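The Second Tie

One

By the time Dušan Ivanov turned forty he had played the clarinet at 23 weddings in Vavness and been paid for maybe half of them, which his aunt Vlasta said was a very good average for a clarinet. He kept his black bow tie in the instrument case, and every October, before the harvest dance, he took it out and laid it on the table and frowned at it.

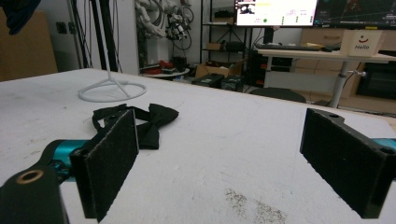 Two

"You'll want to press it," said Vlasta, who had come by for sugar and stayed through supper, as she generally did. She told him again about the year the accordion player fell in love during a waltz and simply forgot to stop, so that everyone danced for 40 minutes and old Bình Dương had to be carried home, laughing, with his shoes in his lap. 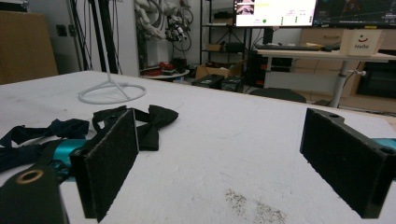 Three

Then she reached into her coat and brought out another bow tie, a black one that had been his uncle's, and set it down by the first.

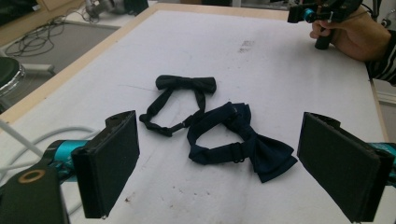 "He'd have worn it out if he'd had the time," she said, and asked whether there was any more of that soup. Dušan got up and put the pot back on.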